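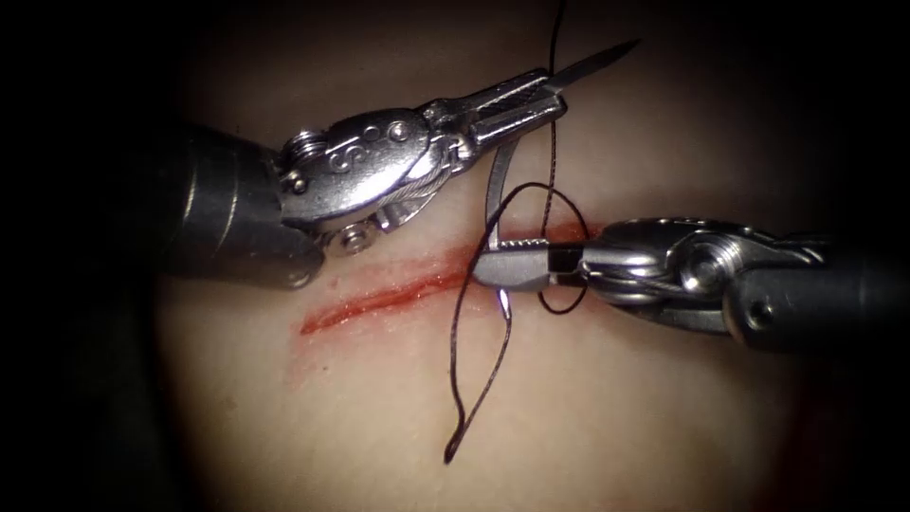

Can I change the grip threshold while a policy is loaded?
Pause the policy first. The threshold is read once, when the controller leaves the paused state, and edits made while it is running are held until the next pause.

5. Setting up thread tracking in Rallow

Before you start, check that both needle drivers have been homed and that the Plumon controller is on release 11 or later. Older releases publish jaw angle on a different channel and the tracker will not subscribe to it.

1. Open the Itus console and select Perception, then Thread.
2. Set the source to the fixed view. Add the wrist view as secondary.
3. Load the colour profile for dark suture on a pale surface.
4. Set Maximum segments to 12. Short offcuts count towards this limit.
5. Select Test. The overlay should follow a loop where it passes in front of the jaws.
6. Save the profile under your own initials.

Note: Glare on polished jaws can split one strand into two. Lower the exposure before you change the merge distance.

Caution: Do not enable Auto-regrasp until step 5 passes in both views. The planner treats a lost strand as a released one and will move the arm.

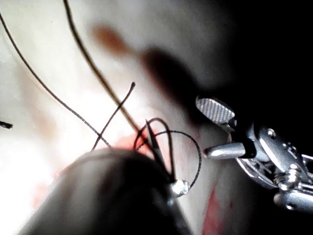

WRIST VIEW: OCCLUSION AND FOCUS

The tool nearest the lens will be out of focus. Leave the focus set for the needle tip and mask the shaft instead.

1. Under Masks, choose Own tool and draw the outline past the edge of the blur.
2. Turn on Crossing resolver wherever strands lie over one another.
3. Set the history buffer to 1,000 samples.

If the log shows ERR_NEEDLE_POSE, the needle model does not match the one in use. Re-select it and run Test again. Centres with an Ó Briain licence server must also restart the planner.

Profile defaults are maintained by Philomena Hegarty. Send crossing faults to Cathal Hayes with the log attached.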